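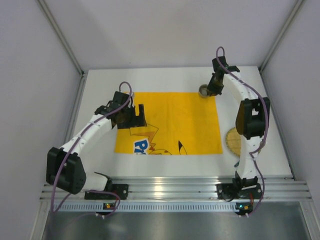 Wirkwood Publishes Free Bench Rules for Small Two-Arm Robot Cells

DEKSIDE, 2026-02-10 - Hi, I'm Maribel Mamani, and I look after bench practice at Wirkwood. Today we're putting out the Tusa Bench Rules, a free set of working rules for people who run small pairs of robot arms on a tabletop. I've been wanting to write this release since August, so forgive me if I sound a little excited!

We wrote the rules for labs, classrooms and small shops, the places where a thick industrial safety manual tends to stay on the shelf. There are 10 of them and they fit on one sheet of paper. I fought hard for the one sheet (my first draft ran a lot longer, and my coworkers were very polite about it).

A few of my favorites:

Cables get their own rule. Every cable that travels with an arm needs enough slack to reach the far corner of the bench, and you check it by moving the arm slowly through its full reach before the first job of the day.

Soft things and hard things go on the list separately. A towel and a metal cup ask for very different grips, so the operator writes down a grip setting for each one before both arms are switched on.

One person calls the start. If two people are at the bench, they agree out loud on who that is, and the other one keeps a hand near the stop.

Anything left on the table counts as part of the task, even if the arms aren't meant to touch it. Log it or take it off.

We tried the draft at our own benches in Dekside and then with our friends at Sibiya, who sent back 494 comments. I read every single one, and 493 of them got a written answer. The last one was a lunch order. Their operators also talked us into rewriting the restart rule, which now says that after any stop you bring the arms home one at a time, left first, and look over the grippers before going on.

The sheet is free to copy, translate and tape to a wall. We've printed 400 laminated copies for schools and community workshops, and we'll mail those out at no charge until they're gone. The Tusa rules don't replace the law where you live or the manual that came with your arms, so please keep following both.

If you try them and something doesn't work on your bench, write to me, Maribel Mamani, care of the Wirkwood press desk in Dekside. I'm already keeping a folder for the second edition.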